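The Second Letter
8/3/21
By Felista Mwakyusa

The letter from the tax office was already open when Benedek Nyitrai came to work. It lay on his chair, so that he could not sit without reading it.

"They want the names," said Faith Obura. She had not taken off her coat. "Everybody who gave money to us, and how much."

The Jeris Fund was a small charity. It paid for reading lessons, and in October it had also paid for a poster against the new minister. The poster was Benedek's idea. He had been proud of it for two weeks.

"Can they ask such a thing?"

"They have asked. We have 15 days to answer."

He sat down and read it again. The language was very polite. At the bottom was a signature he knew, because he had once shared a desk with the man who made it. Erasto Mwakalinga wrote his name then in the same way, with the long tail under it, even on the list for the coffee money.

"I will telephone him," said Benedek.

"You will not. If you telephone him, it becomes a second story, and a worse one."

She was right, so he put the letter in his bag and went out to walk. He went as far as the Saladard shop at the corner, and stayed there longer than a man needs who wants only onions.
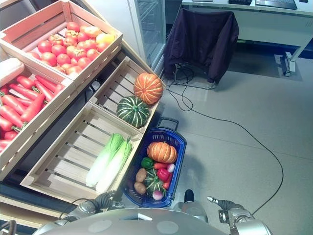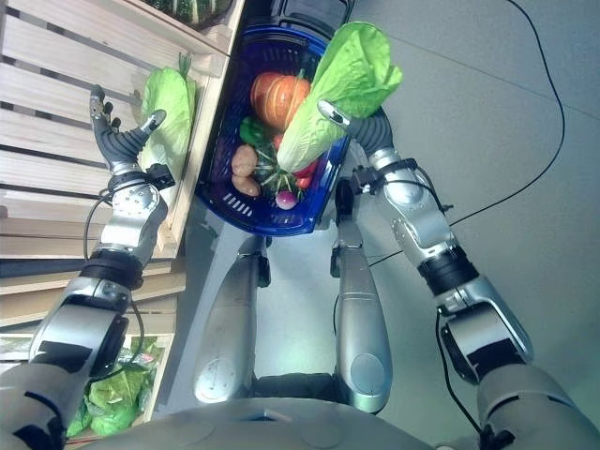 The Visitor

Mei Lindqvist came in the evening, when the stairs were dark. She worked on the fourth floor of the tax office and she should not have been there. She asked for a glass of water and did not drink it.

"There were messages," she said. "Between Mr Mwakalinga and somebody at the ministry. Your fund is mentioned by name. So is the poster."

"Do you have them?"

"I have read them. It is not the same." She turned the glass on the table. "On Friday they change the computers. After that, I think, the messages will be difficult to find."

Benedek thought of the donors. One was a widow who sent 25 crowns every winter, in an envelope, with a note asking that her son should not know.

"What do you want me to do?" he asked.

"Ask for them. In writing, with the dates. I can tell you the dates." She took a pencil from his cup and looked for paper. He had only the letter, so he gave it to her, and she wrote on the back, under the light of the lamp, in very small numbers.

When she had gone he copied them onto a clean sheet. Then he telephoned Faith, who answered before it had finished ringing once.

"Bring stamps," he said.

Related stories
The Man from Flomon
Mrs Lindsay Votes Twice
A Chair for the Minister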